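Teaching two arms to stock a drinks rack

6 Dec 2022

I've been helping Siebe Kramer with the recording for the shelf task at Undby. The robot has two arms, and we want it to take bottles that come along a short conveyor belt and put them on a wire rack. Before it can learn any of that, it needs examples, and we are the ones who make them.
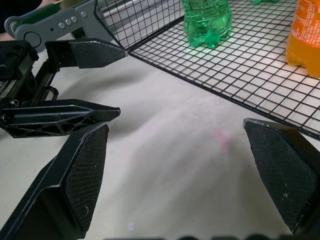
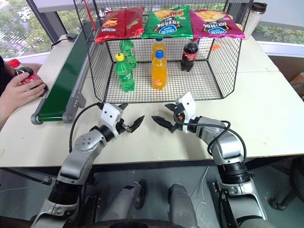
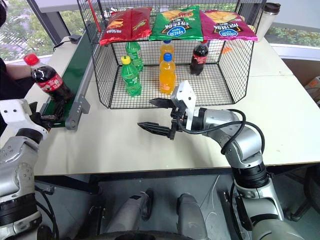

The rack and bottles, from the wrist and from the head.

How a recording goes

One person stands at the belt and handles the bottles. The other drives the arms with a pair of hand controllers. I do the belt most days because Siebe is better at driving. We call out "go" and "done" so the start and end of each example are easy to find later.

An example runs from the first arm movement to the moment both grippers are back in front of the rack. If a bottle falls over and the driver can set it up again, we keep it. If I have to reach in and fix it, we throw it out. Kristof Hoekstra wanted to keep those as well and mark them as failures, and we may go back to that in March when there is more disk space.

We record in sets of 24. After each set we change something: which drink goes in front, how far back the cola stands, how the bottle is held over the belt. The chips stay on top of the rack. They are not part of this task, but the shelf will have things on it when the robot works for real, so I'd like it to get used to them now.

What has gone wrong so far

The first 13 examples were useless. The wrist camera clock was 2 seconds behind the head camera, and I didn't check until the evening. Now I play back the first one of every set before we go on.

The other problem was me. I was handing over every cola bottle at the same angle, and when we trained on the first batch the arm did fine with that angle and missed most others. I try to vary it now. It is harder than it sounds after an hour of standing there.

Orange drink is easier for the driver than cola, at least for Siebe. I have no good explanation for that. He thinks it's the blue cap, which he can pick out quickly on the monitor.

Next

We have 10 more sets to do before we train again. After that Kristof wants to try the same task with the belt running faster. I also need to write up the folder naming, since Siebe and I have been using different ones and I spent most of this morning renaming files.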